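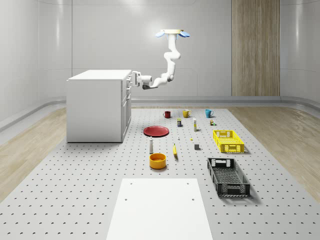
White cabinet and robot arm, rendered

How I set up passenger count reports for a small bus fleet

I look after the numbers for a little shuttle operator, and last month I moved all our route reports into Clumik. It took me two evenings, mostly because I did things in the wrong order, so I'm writing down the order I'd use now!

Before you start, export your stop list from the dispatch program as a CSV. Open it and check that every stop has an ID. Ours had duplicates from an old route (thanks to Serpil Gündoğdu for spotting those), and they'll mess up your totals later.

1. In Clumik, go to Settings, then Stops, and import the file. Leave "merge by name" off.

2. Add your vehicles one at a time. For each one, type in the seat count and the number of doors. If the bus has two doors, you need to assign a sensor to each — I skipped this and got only the front door's riders for a whole day.

3. Set the time window for matching a door count to a stop. The default is 60 seconds. I use 70, as our drivers like to open up a little early at the terminal.

4. Under Alerts, set the crowding level. I went with 80 percent of seats. Yavuz Yurt runs his fleet lower than that and says he gets way too many emails.

5. Run a test report for one route and one day. Compare it with a paper count if you can get somebody to ride along with a clipboard. I was happy with a gap of 5 percent or less.

If the boardings and exits don't balance at the end of the line, look at your sensor direction first. It's a checkbox on the vehicle page, and I had it backward on two buses (oops).

Once the test looks good, schedule the weekly report and pick who gets it. I send mine early Monday so dispatch has it before the planning call.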